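Back at the flower table

April 6, 2019

I said in March that I would write up the teleoperation work once I had done enough of it to have an opinion. I've now recorded 96 runs at Vatden, so I suppose that counts.

The task is called Gedeo on our sheet. There are artificial roses and hydrangeas on a table, and two arms that have to pick them up one at a time and bring them together as a bunch. I drive both arms by remote control, left hand for the left arm, right hand for the right. Everything I do gets recorded, and Rudd trains on the recordings.

Stems are harder than I expected. Grip too close to the bloom and the whole flower swings when you lift. Grip too low and the head drags. The hydrangeas are the worst of it, being all head on a thin stem. My first 33 runs were mostly thrown out, some for dropped flowers and a good many because I hesitated. If I stop in mid-air to think, the robot learns to stop in mid-air. So now I decide on the order before I start and stick to it, even when I see a better one halfway through.

The loose bits of greenery stay where they are on the table. They get moved between runs, so the layout is never quite the same colour and shape twice over.

I also tried guiding an arm by hand for 5 runs, just pushing it where I wanted it. It's easier to learn but tiring on the shoulders, and I couldn't manage both arms at once. I went back to the controllers.

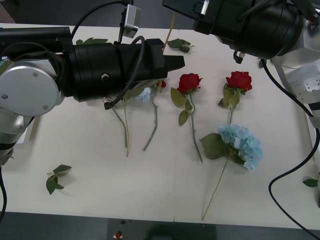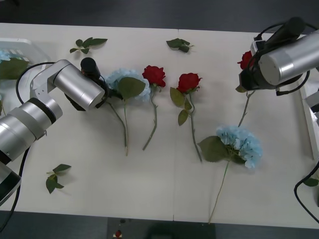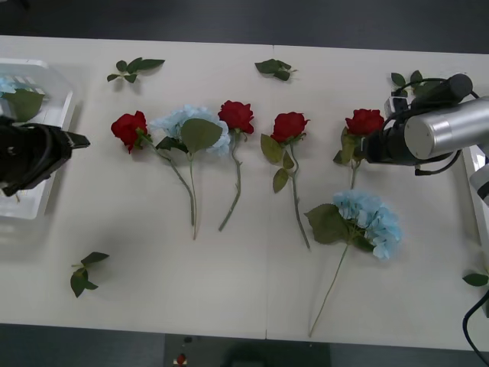
Flarnell Teleoperation Group: roses and hydrangeas, two-arm station

Next is a vase, which I'm not looking forward to. I'll do three short sessions first and see how the grip holds up.

Edeltraud Hollmann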